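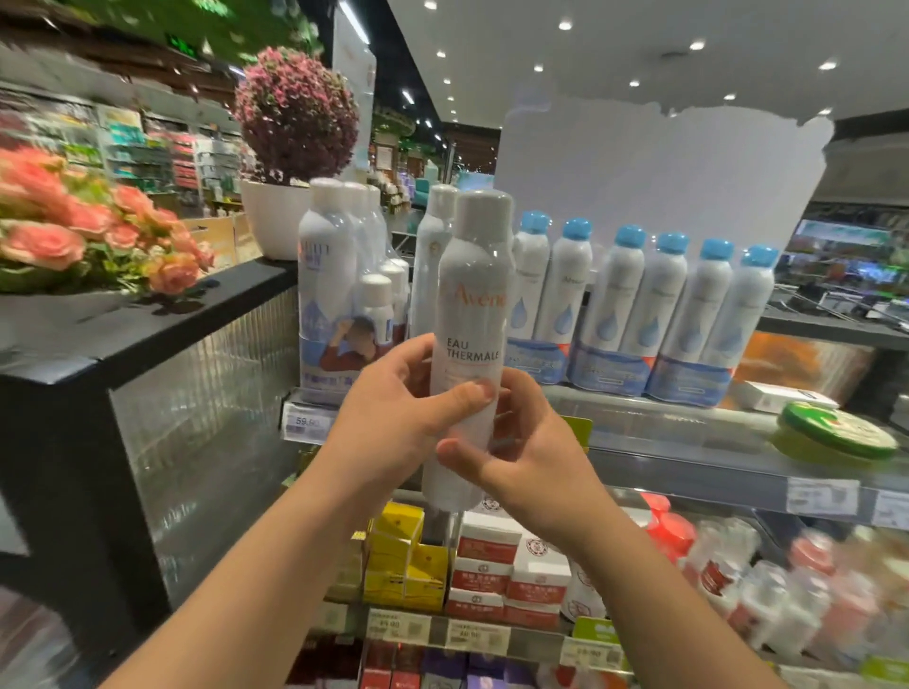
Speaker notes - student project talk, Saturday morning session
Slot: 50 minutes with questions. Aim to stop talking with ten left.

Slide 1. Title
Say the project name once and explain it. Drultinlow is the name of our student project to teach a robot to restock and tidy store shelves. It was a one-semester class project that kept going after the class ended. We are a club now, with a key to the lab and a very small budget.

Slide 2. What we wanted
A robot that can take a product off a shelf, look at the front, and put it back facing out. Store staff call this facing. A person does it in two seconds without thinking. Our first robot version took long enough that we stopped timing it.
Ask the room who has worked in a store. Usually a few hands. They will know why facing matters.

Slide 3. Why we started with people
First half of the semester we wrote rules. Grip here, lift this far, turn this much. The rules worked on the test shelf in the lab, with the cardboard boxes we had bought for it. They failed as soon as we changed the boxes.
Second half we switched to learning from recordings of people's hands. We collected 196 clips in the end. Each clip is one person handling one product, seen from head height, so the view is close to what the robot's own head camera gets.
Don't go into the training setup yet. It comes on slide 7.

Slide 4. Cans and bottles
Tall spray cans are a good first case. They are the same width most of the way up and they have a clear front, so the model can learn what "facing out" means. They also tip over. A person steadies a can with the second hand and doesn't notice doing it. Our rules never had a second hand in them. That was the first thing the clips taught us.
Shrink-wrapped packs are harder. The plastic shines, and the model kept treating a wrapped pair as one wide object. For picking up, that is correct. For counting stock, it is wrong. We left counting out.

Slide 5. Boxes
Pause here for a drink of water. This is the long one.

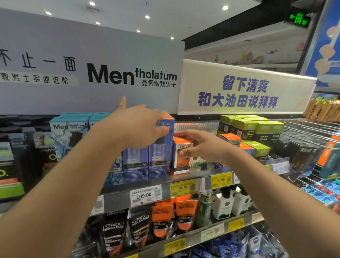

Boxes in a tight row have no room for fingers on the sides. People deal with this in different ways. Some press on the neighbor to hold it still and slide the one they want forward. Some tip it from the top edge. Two of our club members always did it the same way and never agreed on which was better.
The robot gripper needs a gap on both sides. So we gave it the sliding move first, then the grip. With the slide added, it could get a box out of a full row on the lab shelf. It still can't do the top shelf well. The arm runs out of reach and the wrist ends up at a bad angle.
If someone asks about dividers: yes, they get in the way. Clear ones are the worst for our depth camera.

Slide 6. Hardware
Keep this short. The arm is a secondhand Tiedemann, bought by the department before any of us enrolled. The gripper is our own, printed in the lab, with rubber pads cut from a bike tube. Labeling was done in Clikard, which is free for student groups. One person labels, a second person checks.

Slide 7. Training
Show the chart. Explain the axes before saying anything about the lines. The dip in the middle is the week we mixed left and right hands in the labels. Own up to it - students in the audience will do the same thing.

Slide 8. The Endier contest
We entered in October with the sliding move working and the regrip not working. Went out in round 2. The judges' shelf was deeper than ours, and the arm hit the back panel when it put things back. We had never measured anyone else's shelf.

Slide 9. Next
Better reach on high shelves. Round tins. Soft tubes, which we have not tried at all.
New members are welcome, no coding needed to help with labeling. Sign-up sheet is by the door.

Backup slide if time: the gripper drawings. Skip if past the 40 minute mark.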